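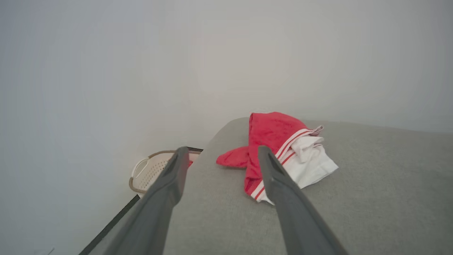 The Haslam fabric shaver from Werix costs more than most of the ones on the rack at the hardware store, so I used it for a full winter before writing anything. It takes pills and fuzz off knitwear and upholstery. I mostly wanted it for sweaters, but light gray upholstery with a woven texture shows every bit of lint, and a pile of clothing dropped on top of it only adds more. The shaver ended up doing both jobs.

**What you get**

The shaver, a spare blade, a small brush and a charging cable. The case is a thin drawstring bag. The lint cup holds enough for one sweater and twists off without a fight.

**On knitwear**

Good on wool and cotton. I did the elbows and underarms of three cardigans on the low setting and it left no holes. On loose mohair it grabs, and I stopped after one pass. Lay the garment on something firm and pull it smooth first.

**On upholstery**

Slower, but it works. Use the tall guard. The short one shaves too close and leaves a track on a raised weave. Rounded edges are the awkward part, as the head is flat and only touches in the middle. Seams I skipped.

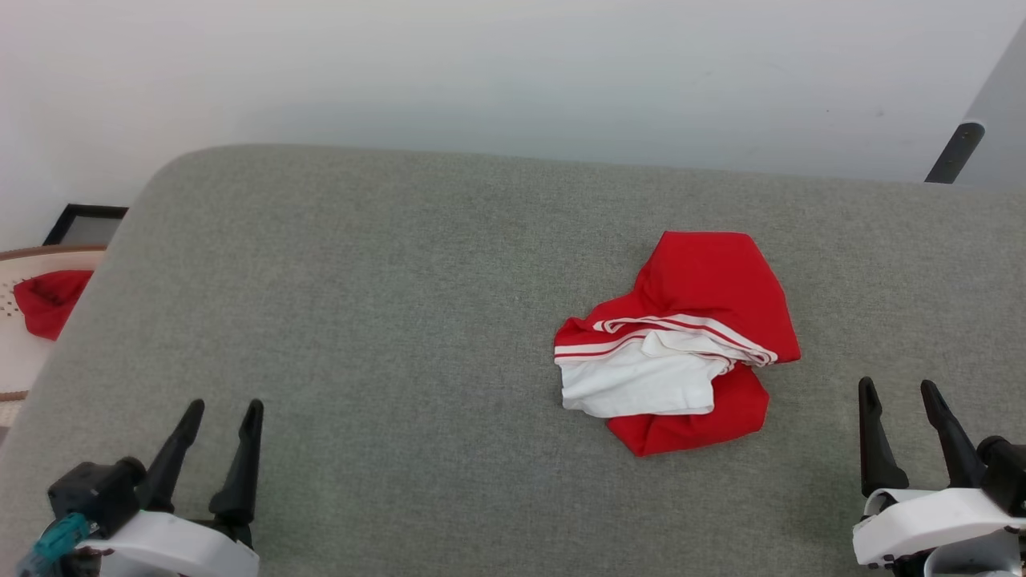

Nabila Rondonuwu wrote in to say that hers dulled after one July of heavy use on a sectional, and that the blades from Broltach fit the same head and cost less. She also runs it over red fleece and finds that the cup clogs within minutes.

I haven't tried the Broltach blades. My first blade is still fine, though fleece does clog mine too. Emptying the cup at the halfway mark fixes it.

**Battery**

The box says 144 minutes. I have never used it that long in one go. It charges overnight and the light goes green.

**Complaints**

The power button sits where your thumb rests, so it gets switched off in mid-stroke. The noise is a high whine. The tall guard is easy to lose and Werix doesn't sell it separately.

I'd buy it again for the sweaters. For a couch alone, get a corded one with a wider head.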